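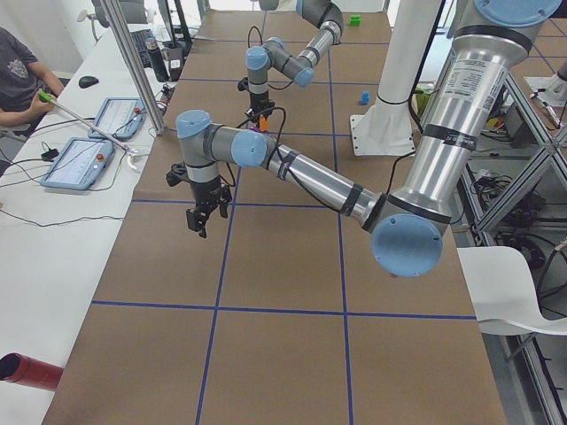 PAPER AND TAPE - marking out a table for small things
Notes, Levente Fodor, Virbridge, 26th April. 31 mins incl. questions so keep moving

Start
Hello, thanks, mic on?
Who has a table at work that everyone puts everything on. Hands.
Today is brown paper and tape. Cheap, quick, comes up again when you're sick of it.
Not selling anything. Handout is by the door (one side, the tape lengths are on the back).

Why paper at all
Top at Jallow was shiny. Small parts slid, glare from the window, couldn't see the dark bits.
Brown paper fixed the glare in one go. White paper worse than nothing by 3pm, shows every mark.
Matt side up. Say this twice, people get it wrong.
Iron it? No. Roll it back the other way overnight and it lies down.
Cover the whole top if you can. We did a half sheet in February and spent the month catching sleeves on the edge.

Tape
Dark blue on brown reads well from the far end. We tried yellow first, fine up close, gone by the time you step back. Red was OK but people took red to mean stop, so they left that box alone.
Low tack. Pull it off slowly, flat back on itself, or you take the paper with it.
Strips going away from you first, then the ones across. Press down hard where they cross, corners lift there first.

Straight lines (or not)
Admit it here: ours aren't all straight. On the brown paper table the left hand strip slants, the right one runs nearly true. Get the laugh, carry on.
Does it matter? For sorting, no. A box is a box if you can tell which side of the line a thing is on.
For measuring it matters a lot, different talk, see Zakharchenko's session after lunch.
If you do want square - measure from both long sides, pencil ticks, join the ticks. Don't trust the edge of the paper, it's never cut true.

Size of boxes
Bigger in front, smaller at the back. Back ones are for things you've finished deciding about.
Front boxes want to be wider than your two hands together. I made them 145 mm at first and my knuckles were in next door's box all day. Don't.
Lines cost nothing, move them. We moved ours twice in the first week.
Somebody will ask about printed mats. Nice, dear, and you're stuck with whoever's idea of a box it was.

What goes on it
Small, coloured, few. For working out a layout use blocks instead of the real stock. Orange, purple, green, blue, whatever's in the drawer. You can see at a glance what has strayed.
Bright colours against brown, that's most of the trick.
The first go is always too many things. 60 pieces out at Darnemeck on the first morning, we couldn't see the tape. Put most back in the tub and did it again, went much better.
Leave some boxes with nothing in. People want to fill them. Resist.
Stand a block on end if you keep losing it.

EXERCISE (if time, watch clock)
Pairs. Sheet of paper, one roll between two, handful of blocks.
Tape two strips across and two away from you.
Each person sorts the handful without saying what their rule is. Other one guesses.
Usually someone goes by colour and someone goes by "near" and "far" and they're both annoyed.
Ask: which box did you never use? Peel that line off.
Five min. Ring the bell thing. Collect the tape back or it walks.

Things that go wrong
Coffee. Paper drinks it, new sheet, no point dabbing.
Tape ends curling at the table edge - wrap them under.
Labels. Everyone wants to write in the boxes with a fat pen. Bleeds through onto the top. Use a scrap of tape and write on that.
Sun through the big window bakes the tape on after a few weeks. Change it before then, we left ours and it took a whole afernoon with a scraper.
Cleaning: dry brush only.

If running late skip this bit
Story about the cat and the tape. It's long.
Roll lengths and prices (on handout).

Questions I usually get
Floor? Yes but different tape, and it scuffs.
Kids? Yes, they like peeling it, budget for that.
Can you put paper over a cutting mat? You can, knife goes through it though, so pointless.
Round table? Sorry. Don't know. Somebody please try it and tell me.

End
Thank Virbridge for the room and for lending the rolls.
Spare brown paper under the front table, please take some, I'm not carrying it home on the train agian.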